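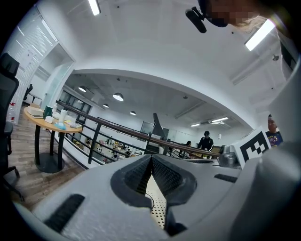
The ceiling, with its curved soffit and the round pendant lights hanging farther back.

I'd been coming to this place for more than two years before I ever really looked up. You come in, you drop your bag, you look at whatever is on your bench. It was Asuka Kamata who made me tilt my head back, and she did it by pointing with a sandwich.

"Four of those," she said, meaning the dome lights. "I had to fight for every one of them!"

Asuka did the interior when the old Hakstead building in Gelport was turned into shared workspace, and she still rents a corner of it herself. The building went up in 1978 and spent most of its life as offices (the brown carpet kind, she says, with a smell). I'd asked her for half an hour on how you go about fixing a room like that and we ended up talking until the soup place had closed.

I wanted to know about the curve first. There's a wide white soffit that sweeps across between the near ceiling and the lower one beyond it, and I had always figured it was there to look nice.

"It's hiding ducts," she said. "Everything you think is pretty in an old office is hiding ducts. The first drawing had it as a straight box, and it looked like somebody had parked a freezer up there. So I drew it again with a bend in it, and the drywall guy didn't speak to me for a week."

The drywall guy was Ro-un Ham, who happened to be two tables over and came to join us when he heard his name. He remembers it a little differently. "I spoke to you. I said it would cost more. Then I said it again."

How do you bend drywall, anyway? I asked him that and got a much longer answer than I'd bargained for. You use the thin sheets, you wet the back, you let them sag over something for a while and then you put them up in 2 layers with the joints in different places. He broke 3 sheets on the first day. "After that I slowed down," he said. "The sanding is the part I hated. A long fluorescent light shows every bump you leave, and she wanted to keep the fluorescents."

She did want to keep them, and she's not sorry. People are snobby about office lighting, Asuka thinks, and then they try to thread a needle or read a tiny label under one warm bulb and go home with a headache. Over the work area it's still the plain bright rectangles. The domes are for the far side, where the ceiling drops.

"Your eyes want somewhere to go," she said. "If the whole room is lit like a supermarket you feel like you're waiting to be bagged."

We got onto the furniture after that. The benches are Treston, and those were the one thing she refused to go cheap on - people lean on a bench all day, she said, and they notice if it wobbles. The chairs came from all over the place. There were 27 of them at the last count and Ro-un claims he has personally tightened every one.

I asked what she'd change if somebody handed her the money tomorrow. She thought about that for a good while and finished her sandwich.

"The door to the stairs," she said. "It bangs. And I'd like one more window, but there's a Thai grocery on the other side of that wall."

The grocery is Thongsuk, and Ro-un says he would be against the window in any case, as he likes that wall. It's the only straight one in the building. He checked it himself with a level back in January and he'll show you the pencil marks if you ask.

Asuka is drawing up the second floor now. There's another run of ducts up there, longer than this one, and she hasn't told him yet which shape she has in mind. He was sitting right next to her when she said so.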